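Foire aux questions : apprendre une tâche au bras Tistitow par démonstration

25 avril 2019
Par l'équipe formation de Prekden

Les questions qui suivent reviennent le plus souvent après l'installation. Elles concernent le guidage à la main et la téléopération avec le pupitre Bennani, version 13 du logiciel. Pour le câblage et la mise à la terre, voir le manuel d'installation.

Faut-il savoir programmer ?

Non. L'opérateur montre le geste, le logiciel enregistre la position des articulations, l'ouverture de la pince et les images des caméras. Un technicien qui connaît la tâche obtient en général de meilleurs enregistrements qu'un développeur qui la découvre. La programmation reste utile pour relier le bras à un convoyeur ou à un automate existant.

Guidage à la main ou commande à distance, que choisir ?

Le guidage à la main convient aux trajectoires simples : déposer, pousser, suivre un bord. On sent directement la résistance de la pièce. Son défaut est que la main et l'avant-bras passent souvent devant la caméra fixe.

La commande à distance laisse le champ libre et permet de travailler à deux mains avec deux bras. On perd en revanche le toucher, et les premières séances sont lentes. Pour les petites pièces, nous conseillons la commande à distance.

Combien de démonstrations sont nécessaires ?

Pour une prise suivie d'une dépose, toujours avec le même objet, 43 démonstrations propres ont suffi chez nous. Pour une insertion, nous sommes montés à 215. Ces chiffres valent pour un éclairage stable. Si le poste est près d'une fenêtre, enregistrez à plusieurs heures de la journée.

Dois-je effacer les essais ratés ?

Effacez ceux où la pièce est tombée hors de portée ou qui ont été interrompus par l'arrêt d'urgence. Gardez ceux où vous avez manqué la prise puis corrigé. Le bras apprend ainsi à se reprendre. Marquez-les « reprise » dans la liste des séances pour pouvoir les trier ensuite.

À quelle vitesse faut-il faire le geste ?

Un peu plus lentement que d'habitude, mais sans vous arrêter. Les pauses sont enregistrées comme le reste, et un bras entraîné sur des hésitations hésitera au même endroit. Si vous devez réfléchir, mettez l'enregistrement en attente avec la pédale gauche.

Le bras dérive vers le bas quand je le lâche. Est-ce une panne ?

Le plus souvent, la masse de l'outil est mal renseignée. Ouvrez Réglages, puis Outil, et saisissez la masse réelle, pince et caméra comprises. Si la dérive continue, relancez la compensation de gravité, bras déplié et sans charge.

Peut-on travailler avec des ressorts, des fils ou d'autres pièces souples ?

Oui, avec quelques précautions. Un ressort roule, un fil se relève quand on appuie à côté, et la pièce n'est jamais deux fois dans la même position. Variez donc l'orientation de départ à chaque démonstration. Approchez doigts fermés, ouvrez au dernier moment et prenez le ressort par le travers.

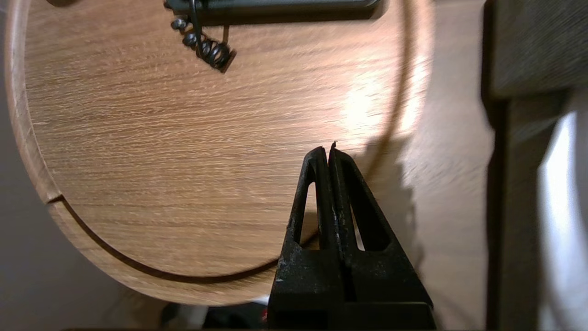
Réglez aussi l'effort de serrage au minimum. Avec la valeur d'usine, un fil fin se plie avant que le capteur ne réagisse. L'effort se modifie dans le profil de tâche et s'enregistre avec les démonstrations, il est donc inutile de le ressaisir à chaque séance.

La caméra de poignet est éblouie sur certains plateaux, que faire ?

Les surfaces claires ou vernies renvoient la lumière du plafonnier. Déplacez la lampe avant de toucher à l'exposition. Si ce n'est pas possible, passez l'exposition en manuel et conservez la même valeur pour toute la série. Ne mélangez pas des séries en automatique et en manuel.

Puis-je réutiliser mes démonstrations sur un autre bras ?

Entre deux bras Tistitow du même modèle, oui, après étalonnage de la caméra. Avec un bras Brirnness, l'importation des trajectoires est possible depuis décembre, mais les efforts de serrage ne sont pas repris.

Quelle place faut-il prévoir sur le disque ?

Une série complète occupe 54 Go avec deux caméras. L'export compressé ne doit être lancé qu'une fois le tri terminé.

Contact : service formation Prekden, formulaire en ligne | © 2019 Prekden, tous droits réservés | Haut de page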